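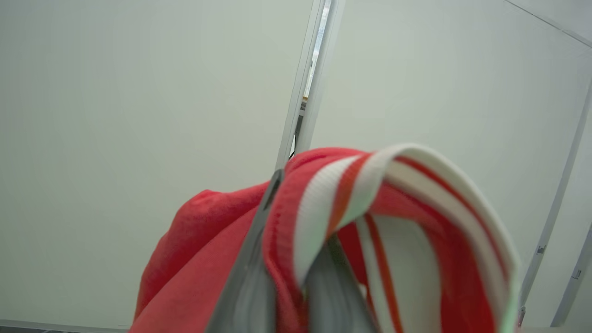 A red knit top with striped ribbed trim, in the unfolded state.

Ribbing, in clothing, is a band of stretchy knit fabric sewn to the collar, cuffs or waist of a garment. It is made by alternating knit and purl stitches in columns, which gives it fine vertical lines and a habit of springing back when pulled. It is often the first part of a sweatshirt to wear out and the last to lie flat.

Striped ribbing

Stripes are knitted into the band before it is attached. White on red is a common pairing, sometimes with a third, thinner stripe in a neighboring shade. The style is associated with school teams, including those of people who never made one. The Norkuvbridge mill sold striped trim by the roll in 12 color combinations, of which beige on cream was the least requested.

Behavior in laundry

A ribbed band is usually cut shorter than the edge it is sewn to, and the difference is taken up by stretching. Off the body, the band draws in again, and the brushed fabric beside it puffs out. Folding guides generally show neither effect. The Hikine method, a household system with 17 steps, devotes four of them to the waistband and then recommends a hanger.

Care

White stripes next to red fabric call for cool water, at least for the first few washes. Owners who skip this may come to own pink stripes. High dryer heat weakens any elastic fiber in the rib, after which the cuffs hang open and the garment is reclassified as something to paint in.

See also: Cuff; Sweatshirt; Quintero stitch; Laundry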